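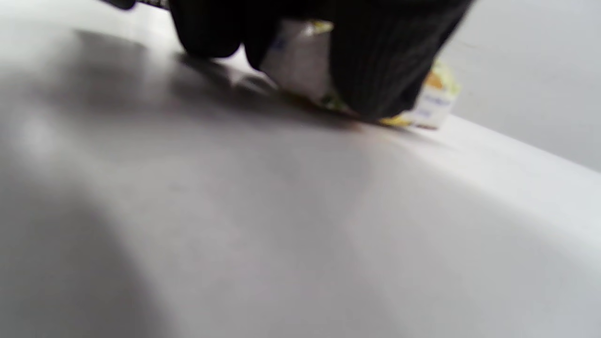 A gripper closes on a small packaged item at the Misport packing plant.

The first quote Benedicta Abubakari received for automating her packing line covered one robot arm, a stand and a controller. It did not include the fingers.

"I assumed the hand came with it," said Abubakari, operations manager at Misport, a contract packer that fills mixed snack boxes for hotels and offices. "It was a separate page, from a separate company, with its own lead time."

Misport packs 128 different items, most of them small and wrapped. Cartons are easy to pick up. Pleated wrappers are harder, and a finger that grips the middle of a pack well may crush the end of it. Abubakari's team spent the spring trying fingertips by hand on a plain table before the company committed to an arm. They tried smooth pads and ribbed ones, and kept a sheet for each product with the finger used, the position of the grip and any damage to the wrapper.

The work changed the budget. In the original plan, grippers and fingertips took up a small line near the bottom. In the version the owners approved, they came to 20 percent of the total, with a yearly amount for replacement pads.

Quang Doãn, who advises food and packaging firms on equipment purchases, said buyers often start at the wrong end. They pick an arm by reach and payload, then look for a way to hold the product.

"Start with the thing you have to pick up," he said. "Bring your worst item to the supplier. Most people bring the neat box."

Doãn asks clients to get at least two bids and to have each one broken out by part. For Misport, the bids came from Roter and Cuypers. Roter was cheaper on the arm but charged for each change to the fingers after the first. Cuypers quoted a higher price with 50 hours of setup and adjustment included. Abubakari put both into the same spreadsheet and added what the sellers had left out: guarding, a new air line, floor marking, training and the days the line would be down.

With those in, the gap between the two bids nearly closed. Misport chose Cuypers.

The company is buying one cell, though its line has room for three. It will start with 62 of the products, chosen from the test sheets, and leave the rest to the hand packers. A second cell is penciled in for the following year's budget but has no money behind it yet. No jobs are being cut under the plan, Abubakari said, and two packers will be trained to run the cell and change the pads.

She also held back part of the payment until the cell has run a full shift on Misport's own goods, a term Doãn recommends to all his clients. Pundico, the firm supplying the pads, agreed to keep a spare set in stock.

Delivery is set for December, after the holiday orders have gone out.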